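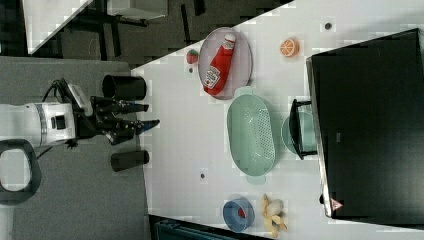
4.2 Preparing the Table Before a Recording Session

Each recording session on the Griverari station begins with a prepared table and a robot arm in its start position. Operators are responsible for both. The examples collected at this station are used to train the Nedudow policy, and the layout at the start of an example is stored with it. For kitchen tasks, the toy food and tableware are placed directly on the white tabletop, except where the task card calls for a nested start, such as the ketchup bottle lying across the oval plate. The gripper begins open, with both blue fingertips clear of any object.

1. Confirm that the emergency stop is released and that the arm reports Ready on the operator console.

2. Select the task card on the console. Read the full instruction sentence aloud to the second operator.

3. Place the objects named on the card first. Add the remaining objects from the kitchen set afterward, leaving enough room for the gripper to close on each target from at least one side.

4. Keep the mounting holes in the tabletop uncovered where possible. An object resting over a hole may tilt when it is pushed.

5. Step back behind the floor line and press Capture Start State. The console displays one still from each camera.

6. Compare the stills with the task card. If an object is missing from every view, return to step 3.

Note: Object positions must differ from one example to the next. Do not mark positions on the table with tape or pencil. A layout repeated more than three times in a row will be rejected during review.

Caution: Do not reach over the table while the arm is enabled. Set the arm to Hold before moving any object, including objects that have rolled to the edge.

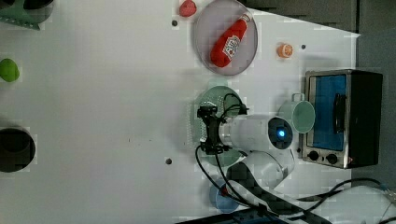
4.3 Recording an Example

1. Set the arm to Teleoperation. The second operator keeps one hand at the emergency stop from this point until the arm is returned to Hold.

2. Press Record and wait for the tone. Motion made before the tone is not saved.

3. Carry out the task at a steady pace. Approach the object, pause briefly, close the gripper, and lift before moving sideways. Small corrections are acceptable and should be left in the recording.

4. When the task is complete, open the gripper, withdraw the arm from the object, and press Stop.

5. Mark the example as Success, Partial, or Failure. Use Partial when the correct object was moved but did not reach its destination.

6. Return the arm to the start position and rearrange the table as described in Section 4.2.

Note: Examples marked Failure are kept. They are stored in a separate folder and used by the Flornmont evaluation tool - do not delete them from the console.

Caution: If a cable catches on an object or on the arm itself, press Stop and set the arm to Hold. Free the cable by hand. Do not attempt to shake it loose by moving the wrist.

4.4 Session Limits and Records

A session consists of 32 examples. An operator may complete two sessions before changing places with the second operator. A task card is closed when it has reached 300 accepted examples, and the console will then remove it from the list.

At the end of each session, enter the operator initials, the task card number, and any object that was replaced or damaged. Damaged objects are to be withdrawn from the set at once, as a change in shape affects how the fingers close on them.

Fault code 791 indicates that one camera has lost its time signal. Examples recorded under this code cannot be repaired and must be repeated. Report a second occurrence in the same session to Urmila Rajput at the Hodoroagă office before continuing.

Section revised 24th October. Replaces the March edition.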